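Tidying up after kids: are machines there yet?
Home Automation and Tinkering > General chat

slabtown_dad
Wednesday, January 31, 2024

Okay, I need to argue with someone about this, because my brother-in-law won't bite. My robot vacuum does a great job until it meets the kids' floor, and then I'm down there picking up 47 bits of puzzle by hand so the thing can get past. So when do we get a machine that puts the puzzle away? I say sooner than you lot think! Look at what's on the bench here. Two arms, a jigsaw board, one piece off on its own.

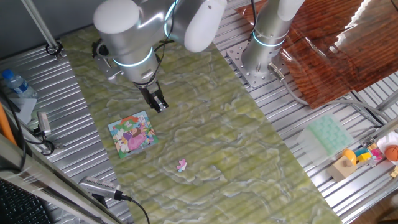

One loose piece and a whole bench of gear

That's a real household chore, and the gripper has just two fingers. I love it.

bromeo_fan
Love the optimism but I've put in nearly 700 hours with a hobby arm in the garage and a loose puzzle piece is about the meanest thing you could give it. They're thin, they sit flat, and you can't get a finger under the edge. My Bromeo kit arm shoves them off the desk and then I'm on the floor too.

Eirlys Pritchard
Flat things are the bugbear at work as well. I'm on the packing line at Edwards and we had a Semico arm in on trial from April. Cartons, no worries at all — it was a beauty. Instruction booklets, it hated. We got to 107 booklets in a shift and I can do that before smoko. Same sort of job as this one, gripper right over the corner of something flat and square: 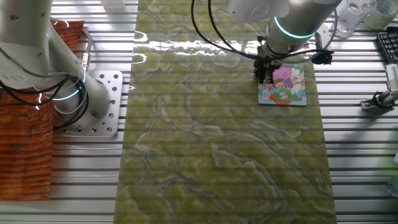 Photo: slabtown_dad

I'd still have it back tomorrow for the cartons, mind you. My shoulders have never felt better.

kettle_and_cog
Going to disagree with Eirlys a bit. Booklets flop, and a kids' board is stiff, so once you've got hold of it you can move it wherever you like. The hard bit is the first pinch. Do you have a side-on one, slabtown?

slabtown_dad
Sure do!

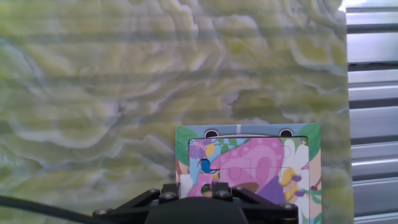
Stiff versus floppy is the whole question for me, and I reckon kettle has it right. I'd pay good money for something that only did trays, boards and picture books, never mind the socks. With the board standing up like that and a finger on either side of its lower part, you can see how a shelf might work, same as slotting a plate in a dish rack. There's a gap next to the little blue critter where a piece looks to be missing, and filling that is a whole other job. I'd happily do the pieces with the kids and leave the lugging to the machine.

bromeo_fan
Fine, I'll give you trays. Pieces, no way, not this decade.

Eirlys Pritchard
And what would it cost? The Clorkano tidy-up thing my neighbour keeps on about is listed at $2479 and all it carries is a basket.

kettle_and_cog
Wouldn't pay that for a basket. Would for a basket plus dishes. Bromeo_fan, try a bit of soft mat under your pieces, it gives the fingertip somewhere to go. Worked a treat on washers for me.

bromeo_fan
Hadn't thought of a mat. Got an old yoga one I can cut up, will try it Saturday and report back.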